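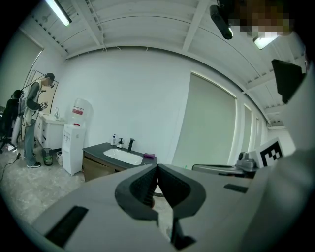 **reedandweep:** I've been playing clarinet on and off for more than 2 years now, and I've finally joined a group (community wind band, very relaxed, lots of us came back to it as adults). At home I sound okay. At rehearsal I sound like a smoke alarm. I thought it was nerves, then I thought it was my reed, and now I'm wondering how much of it is the room, which has hard white walls and that corrugated metal ceiling with the beams running across it, so there's nothing soft up there at all. Every high note comes straight back at me. By the break my ears are tired and I'm barely blowing, and then the director says she can't hear the clarinets! Do I change my setup for the room, or just learn to live with it? I'm on a Brilska student mouthpiece and medium reeds if that matters.

---

**low_brass_larry:** Welcome to every rehearsal I've been to since high school. You get used to it. Don't touch your setup.

---

**Marnie_K:** Larry's half right. I wouldn't buy anything yet, but I don't think "you get used to it" is good advice when somebody says their ears are tired. Get some musician's earplugs, the filtered kind. The first time you wear them your own sound will be really weird, all jaw and skull, so try them at home for a week or so before you take them to band.

Also, what's happening with the blowing is super common. The room tells you you're loud, so you back off the air, and then the pitch and tone go and what's left is thin. Put the air back. Your director is standing where the sound is going. You aren't.

---

**reedandweep:** Oh that makes sense. I do back off. I can feel myself doing it around the second half of the march and by the slow piece I'm basically whispering.

Which earplugs do you use?

---

**Marnie_K:** Redow, the small size. I had the big ones first and they kept working loose whenever I opened my mouth to breathe.

---

**chalumeau_dad:** I'm going to disagree with both of you about the setup. A bright mouthpiece in a bright room is miserable. I played a Brilska for years and it's fine for what it costs, but it has an edge to it. I switched to a Tanoli with a closer tip and the difference at rehearsal was night and day. Paid 55 for it used. That isn't crazy money.

---

**low_brass_larry:** Here we go with the mouthpieces

---

**chalumeau_dad:** Larry, you play one note every four bars. Let the woodwinds talk.

---

**low_brass_larry:** They're very good notes.

---

**hemiola:** Before reedandweep spends anything: record yourself. Phone on a music stand at the back of the room, well away from you, for one whole piece. Then listen on headphones at home. I did this in September when I was sure I was shrieking over everybody, and I could hardly find myself on the recording. Very humbling, but kind of freeing too?

If it does sound harsh from back there, then okay, chalumeau_dad has a point. If it doesn't, you've saved your 55.

---

**Marnie_K:** Yes, do this.

---

**Danish Awan:** Different angle – can the band move? I don't mean to another building, I mean turn the chairs. We rehearsed for a long time facing the short wall, with the trumpets blasting right at it, and the whole band complained. One night we set up on the diagonal and it was noticeably calmer. It didn't cost anything except a lot of grumbling about where the percussion was supposed to go.

We also hung blankets for a while. They helped with the slap you get off the walls but did nothing for the boom from the timpani. People oversell blankets.

---

**hemiola:** We looked into panels at our place and the quote was 700, fitted. The band voted no and bought new folders.

---

**Danish Awan:** Ha, sounds like a band. For what it's worth the ceiling is usually the part I'd want to treat first in a room like that, if whoever owns it will let you hang things from the beams. Ask before you get attached to the idea. Ours said no, something to do with the insurance.

---

**chalumeau_dad:** I'll add that corrugated isn't the worst thing you could have overhead. At least it isn't one big flat sheet. I've played in a church basement with a low flat concrete ceiling and I'd take the metal any day. Until it rains!

---

**reedandweep:** It rained at our last one. We played the slow piece twice as loud as written and the director gave up and let us go early, lol.

So I think my plan is: earplugs, phone recording, keep my air going. I'll ask about the diagonal thing too, though our section leader has sat in the same chair forever and I'm new, so I might get someone braver to ask.

---

**Marnie_K:** Ask at the break when there's cake.

---

**spitvalve200:** Coming in from the flute side. Does anybody else find it gets worse when you're sitting close to a side wall? I'm on the end of the row and I get myself back in my right ear with this nasty little delay. I moved in by one chair when someone was out sick and it was so much nicer. I didn't want to give it back.

---

**hemiola:** Definitely. Corners are even worse. Our poor bassoon lives in one.

---

**reedandweep:** Update, 22 Nov 2022. I recorded us! Propped my phone on the back stand and let it run through the march and the slow piece. I'm not harsh at all. I'm flat. Like, properly flat in the throat notes, and it gets worse the longer we go, so Marnie was right about the air. The earplugs are strange but my head didn't hurt on the drive home.

I haven't asked about the chairs yet.

---

**chalumeau_dad:** Okay, I'll concede on the mouthpiece. For now. What are you tuning with?

---

**reedandweep:** A Trikix clip-on. I tune at the start and then never look at it again, so I guess that's next.

---

**low_brass_larry:** Told you not to touch the setup.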